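How to Read an Industrial Property Listing Before You Call the Broker

By Maricel Talavera
Updated 03/08/2023

My first industrial deal was a shed on the edge of Skellard, and I bought it mostly on the strength of a pleasant drive and a very persuasive flyer. I was lucky with that one. I've learned to slow down a bit, put the kettle on and go through a listing properly before I pick up the phone, and I'd love to save you a few of the wasted trips I made along the way.

Start with the rent, and find out what kind of rent it is. "Passing rent" is what the tenant pays today. "Market rent" is what somebody thinks the next tenant would pay, and that somebody is usually the person selling the building. If the listing gives only one figure and doesn't name it, write "which rent?" at the top of your page and make it your first question.

Next, look at how long the lease has left to run. I once got very excited over a warehouse in Vosau (good road access, tidy yard, a tenant who had been there for ages) and only noticed on my second read that the lease ended that October. There may be an option to renew, but an option usually belongs to the tenant, so don't count those extra years as income until you've read the clause yourself.

Now work out the yield on your own. Take the yearly rent, subtract every cost the owner has to cover, and divide what's left by the full price including your buying costs. Owner costs can hide in all sorts of corners: insurance, property tax, roof repairs, the sprinkler inspection. Ask for the last 4 years of outgoings if the seller has them. One bad year on its own can look like a pattern, and one good year can fool you even more easily.

Then go back and read the building details slowly. You want the clear height, the power supply, the number of loading doors and the turning room for trucks. My friend Lleucu Cadwaladr managed units at the Hlongwane estate for years, and she always told new buyers to check the yard first and the office last. A fresh coat of paint in reception is lovely, but a truck still has to get in and out.

Check the zoning, too, and do it with the local planning office as well as the listing. Have the lot number handy when you call. When I looked at Lot 201 on the Skavden road, the clerk found the file in minutes and told me about a drainage easement right across the back — not a word of that in the brochure!

Last of all, write down 6 questions for the broker and keep them on one page. More than that and the call turns into a ramble (I speak from experience, as you may have guessed by now). Send them by email first if you can, so you have the answers in writing when your lender asks.

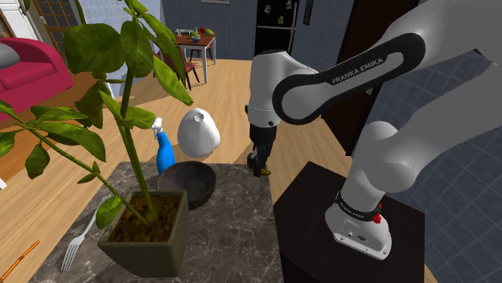
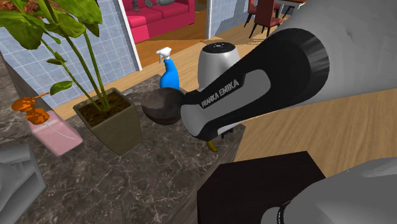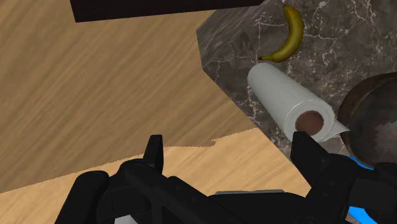
Computer-rendered views, all from the same set.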